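Ironing for other people: a morning at Hadov

I got to Hadov at half past seven because I'd been told that was the only time she could talk, and even then she said she wouldn't be sitting down for it. So I stood next to the steam press with my notebook going limp and we talked while she did shirts.

If you live in Ornodbridge you'll know the place, or you'll have walked past it. It's the narrow shop between Dönmez (the bakery with the good sesame rings) and what used to be the travel agent's. There's no proper sign, just the name in blue on the glass and a handwritten card about collection times. She's run it for 33 years, first with her sister and then on her own, and these days with two part-timers who come in for the afternoons. They take in washing and ironing and a bit of mending if it's simple. No dry cleaning. "People still come in with a suit over their arm," she said. "I send them over the bridge. I've been sending them over the bridge since before some of them were born!"

She asked me not to put her name in, which I'd promised before I came. "They all know who I am," she said. "And the ones who don't can come in and find out."

I wanted to know how she'd got into it. I suppose I was hoping for a story about a grandmother and a flat iron, and there was a grandmother, but she hated ironing and did as little of it as she could get away with. It was a hotel that started it. She'd gone for a job in the kitchen, the kitchen was full, and they asked if she minded heat. "I said no. Well, I was 19, I'd have said no to anything. They put me downstairs on the sheets."

She was down there for years. It was noisy and it was hot, and the women she worked with were very funny and very strict. One of them used to run her palm over every pillowcase before it went on the trolley and if she found a crease she'd drop it back in the basket without a word. "You'd be standing there with your heart going. Over a pillowcase. But I do the same now, with my own hand, look." And she did it, there and then, over the back of a pale blue shirt, and didn't seem to find anything wrong with it.

The press itself is a Bradalex, bought second-hand when the hotel closed its laundry. It's bigger than I'd imagined, cream coloured and chipped, with a foot pedal worn shiny on one side. She talks about it the way my dad used to talk about his van. It has been repaired so many times that she isn't sure how much of it is original. The man who used to mend it has retired, and now when something goes she rings him anyway and he tells her over the phone what to do. "He won't come out, he says his knees are gone. So he has me hold the phone up next to it so he can hear the noise it's making. And he'll say, oh, that's your valve. And it is the valve."

I asked whether people iron less than they used to and she laughed at me. Of course they do. When she opened, the shop was mostly work shirts, bag after bag, dropped off at the beginning of the week by wives (always wives, she said) on the way to the station. Then the offices relaxed a bit and it was polo shirts, which don't need anything. There was a bad patch after that and she thought about packing it in. What saved the place was bedding. People started buying nicer sheets, or having more visitors, or letting out the spare room at weekends, and they found out that a king-size duvet cover is a horrible thing to iron on your own in a small kitchen.

"It's not hard," she said. "It's just big. You do one bit and the rest is on the floor getting creased again. Then you've got the dog walking on it."

I told her I'd never ironed a duvet cover in my life. She looked at my collar and said she could believe that.
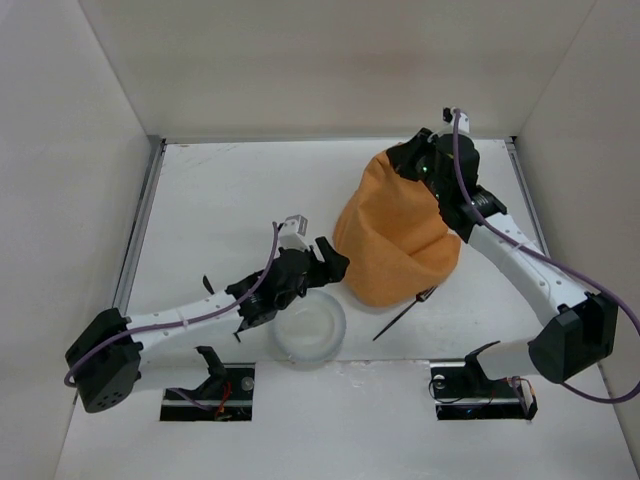
Folding is the thing she really wanted to talk about, more than the ironing. She thinks most of what people call bad ironing is bad folding, and a lot of it happens before the iron has been anywhere near. Washing comes out of the machine and gets grabbed, and it gets dumped in a heap, and then it sits there until somebody feels guilty. Take any plain cloth and get hold of it in one place so it all bunches up underneath, like the orange one there, and you can see what she's on about: big broad folds running down from where it's gripped and a deep one curving through the middle. Leave it in a state like that overnight, she says, and you've made yourself work. Her own rule is to find two corners before you do anything else. She doesn't mind if you then throw it over a chair. "Corners first. I'd have it on a poster if I had the wall."

She showed me with a tablecloth from the pile, a white one with a bit of a sheen to it. She had the corners in about a second (I couldn't follow how) and gave it one hard snap, like you'd shake out a rug, and it fell nearly flat. I had a go with the next one. I found one corner easily enough and then went round and round the hem looking for the next and came back to the one I'd started with. She let me do this for quite a while.

"You're looking for it," she said. "Don't look. Run your fingers down the edge till it stops."

It does work! I've done it at home since with a fitted sheet, which she says is a different animal altogether, and I did find all the corners, though what I ended up with was more of a parcel than a fold.

We stopped for a minute when a customer came in with a carrier bag of napkins from a christening. There was a conversation about red wine that I wasn't really part of. She doesn't promise anything with red wine. She'll take it in and see what she can do, and she charges for the wash whether the mark comes out or not, and she says so at the counter every time so there's no upset later. The customer didn't seem bothered. They spent a good deal longer on who had been at the christening and what the cake was like.

When the door had shut I asked what she uses on stains, thinking I might come away with a secret. She hasn't got one. She likes cold water, straight away, and plain soap, and she likes people to leave things alone after that. The worst things that come over her counter have been got at first with something off the internet. She's had vinegar, bicarb, hairspray, and once a whole tin of shaving foam rubbed into a curtain. "And they've scrubbed it. So now I've got the stain and I've got a bald patch."

She irons dark things inside out. She irons linen damp, properly damp, and if it has dried too far she rolls it up in a wet towel and goes and does something else. Collars she does from the points in towards the middle, never the other way, or you push a little pleat out to the tip where everyone can see it. Sleeves she'd rather not talk about. Some people want a sharp line down a sleeve and some people are offended by it, and she keeps a list behind the counter of who is which. I was allowed to see the list but not to write anything down from it. I'll just say there are stronger feelings about sleeves in Ornodbridge than I'd have guessed.

I wondered if she got bored. I'd been there an hour by then and I'd have been bored, I think, if I'd been the one doing the shirts. She took the question seriously and went quiet for two or three of them.

"I used to," she said. "In the hotel I did, because you couldn't hear anyone and you couldn't see out. I'm not bored here. I've got the window." The press faces the street, and she moved it there herself, with help, in the first year, when everyone told her that a shop ought to have its counter at the front. She sees the school go past and the bus queue and the bakery van. She knows who has started walking to work and who has stopped. She has the radio on, but low, and only until the phone-ins start, because they make her cross and when she's cross she goes too fast.

She gets 10 shirts done in the time between the first bus and the school bell. I know because I was told to stop talking at one point so that she could finish on time. It's a thing she does with herself, a sort of race, and she doesn't win anything. If she's ahead when the bell goes she has a sesame ring from next door, and if she's behind she has it anyway but standing up.

November is her busiest time, which surprised me, as I'd have said Christmas. But it's all the things people get out of cupboards for Christmas, the good tablecloth and the big napkins and the guest bedding that's been squashed under a suitcase since the summer. Everyone wants them back early and everyone thinks they're the only one who thought of it. Last year she had 96 tablecloths in over the month, and she knows the number because one of the part-timers kept a tally on the back of the door in biro. It's still there. By the time it gets to Christmas itself the shop is quiet and she shuts for a fortnight. I asked what she does with it.

"I go to my sister's," she said. "She's got a tumble dryer and she doesn't iron a thing. Nothing! She was as good as me, better on pleats, and the day she finished here she gave her iron away. I sleep in creased sheets the whole two weeks and I couldn't care less."

I asked about the future of the place as well, since I'd been told to. She hasn't decided. One of the part-timers is quick and might want it, but the rent goes up again next year and the Bradalex won't last for ever, whatever the man on the phone says. She'd like whoever has it to keep the press at the window. Past that she wasn't going to be drawn, and there were still the napkins to put in.

She did my jacket before I left. I hadn't asked her to. She just held out her hand for it while I was looking for my pen, and I walked back up to the car park feeling much smarter than I'd come, with a bag of sesame rings that I'd been told firmly to get before they ran out.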